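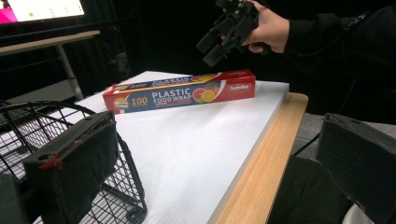 Subject: Re: [hall-kitchens] Wrap, lids and the fridge log at Utbridge
From: Barış Sezer
To: hall-kitchens list

Replying to the points in the order they came up. I have trimmed the earlier message to the parts I can answer.

> We took over the Utbridge kitchen in September and inherited two
> upright fridges, a chest freezer and a log sheet with a single
> column headed "temp". The left-hand fridge reads 4 on its own
> display every morning. A loose thermometer on the middle shelf
> reads 7 by the end of lunch. Which one do we write down?

Write down both, in separate columns. The display on most uprights is driven by a sensor in the return air near the evaporator, and it is damped in software so that it doesn't jump each time the door opens. It tells you what the controller is working to. It doesn't tell you what the food is doing.

For the food figure, use a probe in a sealed tub of water or jelly kept on the middle shelf. We use a 200 ml tub at Clurkness. The liquid lags behind the air in much the same way as a portion of cooked food would, so a short door opening hardly shows and a long one does. A bare thermometer in air will swing by several degrees while you are looking for the butter. If the tub stays at 5 or under through service, I would leave the setting alone. If it climbs to 7 and takes until mid-afternoon to come down, look at the door seal first, then at how the shelves are loaded.

> The previous group left a note saying the seal "was done". It
> closes on a sheet of paper but the paper pulls out at the bottom
> hinge corner.

Then it isn't done. Try the paper every hand's width round all four sides and mark the weak spots with masking tape. A gasket that has taken a set at one corner can sometimes be eased with warm water and left shut overnight with a folded strip behind it. If that fails, buy the gasket by the cabinet's model number and not by measuring, as the profiles differ and a push-in type will not sit in a screw-down channel. Ours is a Hiver cabinet and the rating plate is inside, low on the left-hand wall, behind the salad drawer. Check the hinge for wear while the door is off. A dropped door will ruin a new gasket in a few months.

> Loading: we have been told to leave gaps, but the shelves are
> full on lunch days and there is nowhere else for it to go.

Leave the back clear before anything else. There should be a hand's width between the food and the rear panel, and nothing pushed up against the fan grille. Side-to-side gaps matter less. Solid trays laid across a full shelf are worse than the same weight of food in separate tubs, because the cold air cannot fall past them. We moved from trays to tubs at Clurkness and the bottom shelf came down by two degrees with no change to the setting.

Raw meat stays on the bottom shelf whatever the temperatures do. If the bottom turns out to be the warmest part of your cabinet, cure that and leave the order of the shelves as it is.

> Covering: half of us use film and half use lids. The lids go
> missing. Is there any reason to prefer one?

For cooling, neither goes on until the food has stopped steaming. A tight cover on hot soup holds the heat in and drips condensation back on to the surface. Use shallow containers, stand them in cold water, stir, and cover once the steam has gone. Our 700 ml tubs filled to half depth cool far quicker than one deep pan of the same batch.

Once chilled, lids are better for anything that gets stacked, and film is better for odd bowls and cut fruit or veg. Film needs a dry rim to hold. Check the small print on whichever film you buy for use with fatty foods, as some are not meant to touch cheese or cooked meat. Date labels go on the side of the container, never on the lid or the film, so that they stay with the contents.

> Dishwasher: the display shows 70 on the final rinse. The booklet
> wants more. Is this another sensor question?

Possibly, but I would not assume so. Run three empty cycles back to back with a maximum-registering thermometer in the rack and note the peak for each. If the first is low and the third is right, the boiler is not recovering between loads and you need to wait longer at start-up. If all three are low, suspect scale on the element or the thermostat. The Steyn machines show fault 1051 when the boiler times out, though only on the engineer's menu, so it is easy to miss. The menu is reached by holding the two outer buttons with the door open.

> Last one. How long do you keep the log sheets?

We keep the current year in the kitchen and the previous one in the office – two box files. Ask your own inspector what they want to see, as ours was content with less than that.

I can send the log sheet with the extra column to anyone who wants it. It prints on one side of A4 and has space for initials. Please write to me off-list, as attachments get stripped here.

Barış
Clurkness hall kitchen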